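I have rearranged the kitchen counter again and I'm so happy with it! It took me most of an April morning, 2 cups of coffee and one very tangled extension cord, but breakfast finally has its own corner.

The big change was the cutting board. I used to keep it on its side behind the sink, where it fell over every time I ran the faucet (drove me nuts). Now it lives flat in the middle of the marble and I use it for everything – bagels, strawberries, somewhere to set a hot mug. The groove around the edge catches so many crumbs!
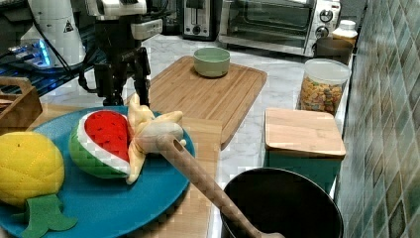 *Toaster and toaster oven at the back, bamboo board in the middle, cereal over on the right.*

The little sage green bowl is my favorite thing on the whole counter. I found it at Biscombe for 7 dollars and went back the next week for another one, but they were gone. If you ever see one, please tell me!

Syahrul Mangundap left a comment on my pantry post asking if clear canisters keep cereal crunchy. Ours gets eaten within 10 days, so I can't promise anything past that, but I love seeing all those colored rings first thing in the morning.

Next up is the spice drawer. I've been putting it off since winter and there are two open jars of cumin in there, maybe three.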